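Fórum Mukiris › Manipulação e garras › Simulação

Tópico: Dois dedos ou três para objetos redondos? Testes no simulador com dois braços

tkerekes
8 de agosto de 2024

Boa tarde a todos. Estou a comparar garras em simulação antes de pedirmos orçamento para as reais. A célula é de dois braços e a tarefa é sempre da família "cozinha": tirar coisas do lava-loiça, pôr em pratos, arrumar em cima do balcão.

Testei duas configurações. A primeira é uma garra paralela de dois dedos, almofadas planas, abertura curta. A segunda é uma adaptativa de três dedos que a Tímea Juhász modelou a partir dos desenhos da Jeditz. O controlador é o mesmo nos dois casos, impedância cartesiana, com os ganhos que vinham do projeto anterior.

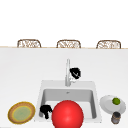

Com a lima não há história, qualquer das duas pega. O problema é a bola vermelha. É grande para a cuba, sobra pouco espaço dos lados, e a garra tem de descer entre a bola e a parede. Com a paralela consegui 6 pegas em 71 tentativas usando um braço só. Com os dois braços, um de cada lado, melhora, mas o segundo braço perde tempo a contornar a torneira e às vezes o planeador desiste.

A de três dedos ainda não a corri o suficiente para dar números. Alguém tem experiência com objetos deste tamanho em espaços apertados?

ottobalogh

Antes de falar de garras: que atrito tens na bola e nas almofadas? Já vi gente trocar de garra três vezes quando o que estava mal era o modelo de contacto. Se deixaste o valor por defeito, os resultados não te dizem grande coisa.

tkerekes

O atrito está em 0,6 nas almofadas. A bola ficou com o valor por defeito, tens razão. Vou repetir.

gyubin_gil

Discordo um pouco do Ottó. O atrito conta, mas uma garra paralela de abertura curta nunca vai abraçar uma esfera maior do que ela. Com um braço só estás a beliscar a superfície e a bola foge. Isso é geometria e não se resolve com coeficientes.

Eu deixaria de tratar isto como pega. Usa os dois braços como se fossem duas palmas, com força de aperto controlada, e levanta. Para isso a garra pode até ir fechada. Fizemos assim em Celham com bolas e melões e a paralela serviu perfeitamente.

ottobalogh

Levantar com duas palmas exige que os dois braços cheguem aos lados da bola, e ele acabou de dizer que um deles se atrapalha com a torneira. Em Celham a bancada era livre, se bem me lembro. Uma cuba funda é outra conversa.

gyubin_gil

Era livre, sim. Mas a torneira é um problema do planeador. Basta um ponto de passagem mais alto para o segundo braço, e entrar depois na vertical. Perde-se cerca de 2 segundos por ciclo.

attila.fodor

Pergunta ao lado: que câmara estás a usar para a política? Se for só a fixa de frente, vais ter problemas quando a garra estiver metida entre a bola e a parede da cuba. Preto sobre cinzento numa zona estreita, e a bola a tapar metade. Nós pusemos uma câmara em cada pulso e a diferença foi maior do que a de mudar de dedos.

tkerekes

Por agora só a fixa. A pose da bola vem diretamente do simulador, por isso a oclusão ainda não me afeta, mas no real vai afetar. Apontado.

attila.fodor

Então cuidado com a comparação. Com a pose perfeita, a garra de três dedos vai parecer melhor do que é. Ela precisa de chegar mais centrada do que a paralela, e com alguns milímetros de erro um dos dedos bate primeiro e empurra o objeto. Mete ruído na pose antes de decidir.

timea_j

Fui eu que fiz o modelo da de três dedos, por isso deixo uma nota. As malhas de colisão dos dedos estão simplificadas, são cápsulas. Para a bola chega. Para o frasco escuro do lado direito, já não garanto, porque a tampa e o corpo apanham contactos em sítios diferentes e as cápsulas escondem isso. Se forem comparar as duas garras no frasco, avisem-me que exporto uma versão mais fina.

Quanto ao espaço na cuba – a de três dedos aberta é bem mais larga do que a paralela. Não estou convencida de que desça ao lado da bola. Teria de vir por cima.

tkerekes

Repeti com o atrito da bola acertado e com o ponto de passagem mais alto para o segundo braço. Dois braços, paralela fechada, aperto lateral: o planeador deixou de desistir e a bola sobe na maioria das tentativas. Com um braço só, quase igual a antes. Portanto o Gyu-bin tinha razão na geometria e o Ottó no contacto, para o caso dos dois braços.

A de três dedos por cima bate na torneira em 4 orientações de pulso das que experimentei. Há outras que passam, mas obrigam o cotovelo a uma posição feia.

ottobalogh

Eu ainda não punha a de três dedos de parte. Experimenta-a com a bola fora da cuba, em cima do balcão, para separares o que é da garra do que é do lava-loiça.

tkerekes

Fica para a próxima ronda, já com ruído na pose. Tímea, manda a versão mais fina quando puderes, que aproveito e corro também o frasco.

timea_j

Está na pasta Erdős, com a data no nome. Os limites das juntas mudaram, por isso carrega também o ficheiro de configuração novo.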